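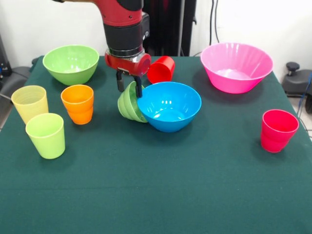
Keeping Everyday Dishes Sorted in a Small Kitchen

By Nigel Wainwright
30 Aug 2019
827 shares | 30 comments

Most small kitchens have enough cabinet space for the dishes people use. The trouble is what else ends up in there. Start by taking everything off the shelves and putting back only what you have used in the past month. Serving platters, the punch bowl and the holiday plates can go on a high shelf until October or later.

Stacking bowls

Stack bowls by shape first, then by size. Two bowls that look the same width can have different slopes, and the stack will rock or jam. If a bowl sits crooked inside the one under it, start a second stack.

Six bowls to a stack is plenty for most shelves. Any higher and you have to lift the whole pile down to get one out. Put a paper towel between glazed bowls if you don't use them often. Plastic bowls don't need it.

Bowls that are stuck together come apart if you run warm water over the outside one and put a little cold water in the inside one. Wait a minute and twist. Don't pry with a knife.

Cups

Store cups right side up if the rims are thin. Upside down is fine for thick mugs and plastic cups, but let them dry all the way first or they will smell stale.

For tea and coffee stains, make a paste of baking soda and water, rub it on with a soft cloth and rinse well. Old stains may take two rounds. I don't use scouring powder on plastic – it leaves fine scratches that hold the next stain.
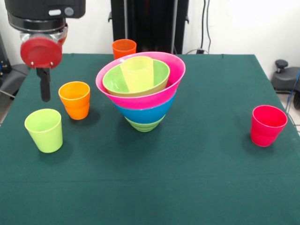
An orange cup on a dark green tablecloth.

Table linens

Dark tablecloths hide stains but show lint and flour. Shake them outdoors before washing and turn them inside out in the machine. Cold water and a short cycle keep the color longer. Wash a new dark cloth alone the first time.

Grease spots should be treated the same day. Rub in a drop of dish soap, leave it for 30 minutes, then wash as usual. Check the spot before the cloth goes in the dryer.

Candle wax is easier to remove cold. Put the cloth in the freezer for an hour, scrape off what you can with a spoon, then lay a paper bag over the rest and press with a warm iron. Move the bag as it soaks up the wax.

Shelf liners

Cut the liner a little short of the shelf edge so it doesn't curl. The ribbed kind keeps stacks from sliding but collects crumbs – pull it out and rinse it every couple of months. Smooth liner wipes clean in place and is better under heavy pans.

Contact | Copyright 2019 Proltwood Home Pages | Back to top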